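Apprendre à un robot à plier le linge sans robot : le pari réussi de Kosa

2022-06-09

Voilà un résultat qui fait plaisir à lire ! L'équipe du projet Kosa, au laboratoire Boateng de Murbridge, vient de publier une méthode pour enseigner la manipulation de tissus à un bras robotisé à partir de gestes humains enregistrés avec une simple pince tenue à la main. Le bras n'entre en scène qu'à la toute fin, une fois l'apprentissage terminé.

Les textiles restent un cauchemar pour la robotique : ça glisse, ça se froisse, ça se cache sous son propre pli. Pour s'y attaquer, les chercheurs ont réuni 454 démonstrations en 15 séances, commencées en mars, avec des étoffes et des personnes différentes.

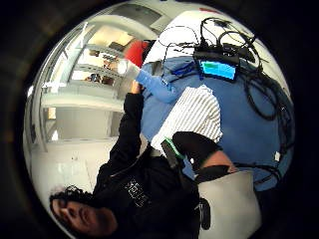 Une étoffe blanche à fines rayures grises sur une nappe bleu clair, vue depuis la pince à main. Projet Kosa

Le modèle, baptisé Adness, apprend à repérer les bords du tissu et à choisir où le saisir, même quand des mains ou des câbles encombrent le champ. Sur 215 essais menés avec des étoffes absentes de l'entraînement, le bras a mené 141 pliages à bien, du premier coup et sans aucun réglage entre deux tissus (et c'est bien ce dernier point qui impressionne).

Il reste du travail, notamment sur les matières très fines, que la pince attrape volontiers en double épaisseur. L'équipe prépare déjà une nouvelle série de séances, cette fois à deux pinces, et promet de mettre ses données en ligne avec le code.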